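Clullow Automation Club
Year-End Project Report: Teaching by Hand
Submitted July 10, 2023

1. Why we picked this

Our club had spent the two years before this one on line followers and a sorting arm, and everyone wanted a project where the robot would have to deal with a real building. Doors came up first, but doors are heavy and people need to get through them. Windows were the next idea and it stuck right away. A window has a handle, a sash with weight to it, hinges that push back a little, and a frame that is exactly where it was yesterday. It's also something everybody already knows how to do, which matters a lot when your method depends on people showing the task over and over!

We called the project Busis. The plan was to collect demonstrations with hand-held grippers, train a policy on them, and then run that policy on the arm in our lab, which we named Gounder. The full plan turned out to be bigger than one school year, so this report covers the collection part and the first training runs.

2. The grippers

We work with a pair, one for each hand. The shells are gray and the fingers close when you squeeze. Getting comfortable with them takes longer than you'd think. Your own fingers want to do the work, and for the first few tries most of us pushed on things with our knuckles. After a session or so it clicks, and then it's really fun, kind of like learning to eat with chopsticks.
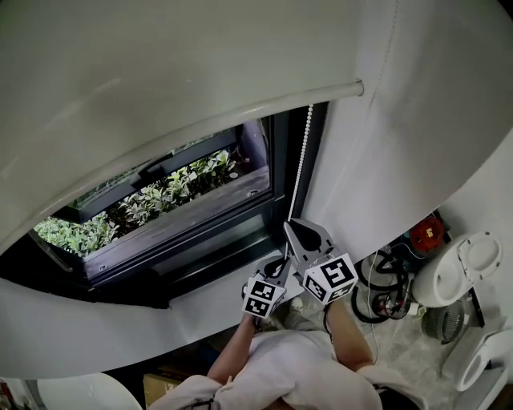

Our first big argument was about tracking. One half of the club wanted to rely on the cameras alone, and the other half wanted something printed that the software could lock onto even when the background was a plain wall. The printed side won. That is why there is a white cube with black-and-white markers near the base of each finger, and we've been glad of it ever since. Plain walls are hard, and glass is worse (reflections move when you move, so the software can think the whole room is sliding sideways). With the markers in view we can tell how far open the jaws are without guessing. We lost most of September to this argument, but we would have lost more later on.

3. Collecting

We wrote the task down on one page so that everyone would do it the same way: start with both grippers in front of you, reach for the window, move the sash, let go, back off. A demonstration counts only if both grippers let go cleanly before they pull away. We threw out anything where the person used a bare hand to help, even a tiny nudge.

By the end we had 567 demonstrations that passed our check. Another 101 were thrown out. The most common reason was a gripper hiding the other gripper's markers, and the second was plain old rushing. We found that people get sloppy when they do too many in a row, so we capped a turn at 50 and then swapped.

The camera on the gripper was the part we were most excited about. It has a very wide lens, so even up close it takes in the jaws, the window and a good bit of the room. That means the policy gets to see what the fingers are doing and where they are headed in the same view. 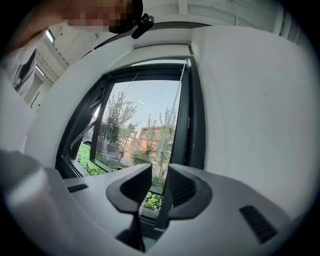
Figure 2. Gripper camera view, jaws toward the open window.

Light was a bigger deal than we expected. The window is the brightest thing in the room for most of the day, and when the sky was strong the white walls went dull and gray in our recordings. We tried fixing it in software and made it worse. What helped was collecting at different hours on purpose, so the training set had bright skies and flat skies both.

4. Training, first results

We used Garkesine, our own training script, which started as a homework assignment and grew. The first run learned to approach the window very nicely and then stop, as if it were admiring the view. We had left too many still moments at the start of each recording. Trimming those made a huge difference, and the second run went on to close its fingers in the right area on most of the test recordings. We have not put it on Gounder yet with a real window. Before that happens we want a stop button mounted on the table and a practice sash that we're allowed to break.

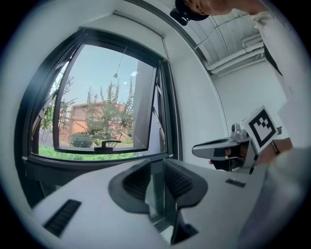
Clullow Automation Club Project Report, Page 2

5. What we'd change

Handles deserve their own data. A small T-shaped lever on the bottom rail of a sash asks for a different grip than the rail does, and we lumped the two together in one label. Splitting them by hand is slow work, but two members have already started and the early batches look good.

We would also write our labels while recording. Doing it weeks later meant watching a lot of window footage and trying to remember what "try again, left side" was supposed to mean.

And we'd start with shorter tasks. Letting go cleanly could have been a whole project by itself, and a good one for new members next year. The files, the one-page task sheet and the trimming script are all in the club folder, along with a list of the 101 rejects and why each one was rejected. Please read that list before you record anything!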